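Kerkimbridge Assistive Technology Service
3/20/21

We are publishing our findings on the Zedari two-arm table unit in this thread. The unit is offered on lease to day centres, supported kitchens and training colleges. Our full report will follow on the website. Replies are open.

1/ The Zedari is supplied by Porkau, who also install it and train the staff. It consists of two arms, a controller, a charging cabinet and a library of set tasks. The library covers laying out, stacking, sorting and putting away light tableware. It does not cover cutlery with a blade, or anything hot.

2/ We asked for a unit on the same terms as any other customer. Porkau did not see these posts before publication. We paid the standard lease and the delivery charge, and the unit will go back when the lease ends.

3/ Cost. The lease is 1055 pounds a month for a minimum of twelve months. Installation is a single payment of 3000 pounds. Both figures exclude VAT. Organisations that already hold a Porkau service contract should ask whether the call-out fee is waived, as the paperwork we received was unclear on this point.

4/ Delivery and setting up. The fitters arrived with everything on one pallet and needed a goods lift. The arms must be bolted down, and the supplier will not fix them to folding or wheeled furniture. Please check the floor as well as the table. Our first choice of room was refused on account of a slope towards the drain.

5/ Training lasted a day and a half. Staff with no technical background were able to start, pause and stop a task by the end of the first morning. Teaching the unit a new task took longer to learn, and two of our colleagues asked for the session to be repeated. Porkau repeated it without charge.

6/ The handbook is a weak point. It runs to several hundred pages, the index is poor, and the section on cleaning refers to a part that is no longer supplied. A short printed card for daily use would be of more help to most centres. We have written our own and will share it with the report.

7/ Trials. Between February and the middle of March we recorded 1523 separate attempts at picking up and placing a bowl. Stacks of one size and colour gave the least trouble. Mixed stacks were slower, and the operator had to step in more often when bowls were tightly nested.

8/ We have been asked whether the unit can be used with an organisation's own tableware. It can, within limits. The Sârbu bowls we bought for the canteen are thicker at the lip than those in the supplier's starter set, and each size had to be taught again. Please allow a full working day for this.

9/ Noise. The arms are quiet. The fan in the controller is not, and it runs whenever the unit is switched on. People who are sensitive to a steady hum may find it tiring. We moved the controller to the far side of a partition, which the cable just allowed.

10/ Placing a bowl on a raised shelf is a separate task in the library from placing it on the table, and it has to be set up separately. The height of the shelf is entered by hand. If the rack is moved afterwards, the height and position must be entered again.
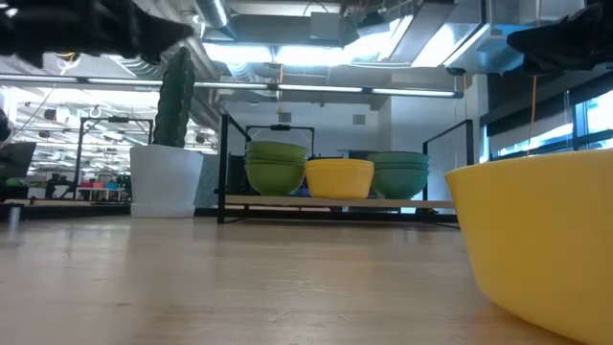

11/ The same applies to anything else kept within reach of the arms. The supplier asks for a drawing of the table showing every fixed item, and will not sign off the installation without one. We found this a sensible rule, although the form provided is too small to write on.

12/ Support. The telephone line is staffed during office hours only. Calls were answered promptly and by people who knew the product. Email was slower, and one query about the grip setting is still open.

13/ Our view. The Zedari is a sound product for an organisation with a fixed room, a steady routine and at least two members of staff who can be released for training. We cannot recommend it at present for shared halls, or for any service that has to clear its tables each evening.

14/ We would ask Porkau to look again at the handbook, the fan and the twelve-month minimum. A three-month lease would allow smaller centres to try the unit before making a large commitment.

15/ Centres in our area may book a visit to see the unit at work. Please telephone the Kerkimbridge office on extension 3422 and state any access needs when booking. Groups are limited to six, and visits last one hour.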